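Teun Desmet e a arte de começar devagar

Quando Teun Desmet pousa o primeiro disco, ainda há gente a pendurar casacos. É assim que ele gosta. Enquanto outros DJs pedem para entrar às duas da manhã, com a sala já a ferver, o belga faz questão de abrir a noite, e quem já o ouviu durante seis horas seguidas no Drukimow percebe depressa porquê: os primeiros sessenta minutos são um pequeno luxo, dub lento, baixos redondos, uma voz perdida que aparece e volta a desaparecer.

Desmet cresceu numa casa onde se ouvia sobretudo rádio. O pai consertava amplificadores, a mãe cantava num coro, e o miúdo gravava cassetes com tudo o que apanhava depois da meia-noite. Aos dezasseis anos tocava em festas de escola, com dois gira-discos de marcas diferentes e uma mesa de mistura que só funcionava bem de um lado (ainda hoje mistura quase tudo com a mão esquerda, e com que elegância!).

A mudança para o Porto veio por acaso. Vinha passar um mês de março, ficou para um segundo, e no verão já tinha uma residência no Drukimow, uma cave para 241 pessoas com teto baixo e um sistema de som que dá gosto ouvir de qualquer canto. Foi ali que nasceu a Skorex, primeiro como noite mensal e depois como editora. O primeiro disco saiu em 50 exemplares, carimbados à mão. Hoje aparecem à venda por valores que o deixam envergonhado, e por isso prepara uma reedição.

«Não me interessa que o disco seja raro, interessa-me que alguém o toque», diz ele, a rir, já a procurar outro para me mostrar. A coleção ocupa duas paredes e não obedece a ordem nenhuma que eu tenha conseguido descobrir. Desmet encontra tudo em segundos. Tira um maxi de house italiano, depois uma prensagem de percussão que comprou sem ouvir, depois um single com o rótulo arrancado, e conta a história dos três ao mesmo tempo.

O novo álbum chama-se Ekholm e é a coisa mais bonita que já fez. São nove faixas, quase todas gravadas de uma só vez, sem grandes arranjos posteriores. A abertura demora quatro minutos a deixar entrar o bombo, e quando ele entra, apetece levantar os braços mesmo sentado no sofá. «Brunet», a quinta faixa, anda a 112 batidas por minuto e tem uma linha de baixo que me acompanha há semanas no autocarro, na fila do supermercado, a lavar a loiça. Há também um tema quase sem ritmo, feito com um órgão velho e muito eco, que ao vivo costuma calar a sala inteira.

Ao vivo, aliás, o disco ganha outra vida. Na apresentação estiveram mais de 662 pessoas, numa antiga fábrica de conservas com as portas abertas para o rio, e Desmet tocou as faixas fora de ordem, coladas a discos de outros, desmontadas, esticadas até ao dobro. A meio da noite baixou tudo até restar só um prato de choque. Ficou assim um bom bocado, com a pista à espera, e depois largou o baixo de «Brunet». Ainda me arrepio. 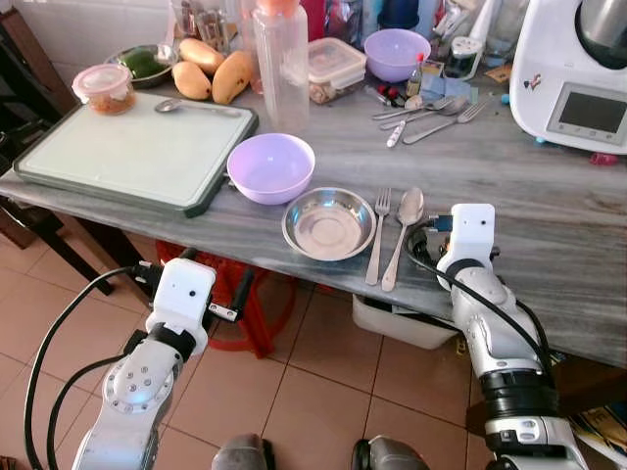
Para os próximos meses há mais duas edições da Skorex na calha, ambas de produtores estreantes que lhe deixaram gravações na cabine, e uma série de noites no Drukimow em que toca sozinho da abertura ao fecho. As portas abrem às dez. Vale a pena chegar a essa hora, com a pista ainda meio vazia e o Teun a escolher o primeiro disco.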